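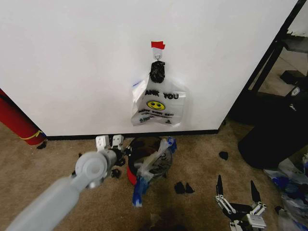 From: Na-rae Bang
Date: August 2026
Subject: Re: [dekex-data] bag episodes

Ji-hoon Tak wrote:
> Do we keep the episodes where scraps are on the carpet?
> I count 22 of them.

Yes, please keep them. The policy should learn with some mess on the floor. I only remove an episode when the operator stops in the middle. 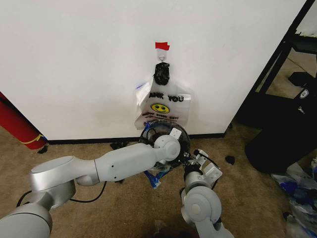
For labels, please write "left" or "right" for the gripper that touches the bag first -- Gyu-bin still has 7 without it.

Na-rae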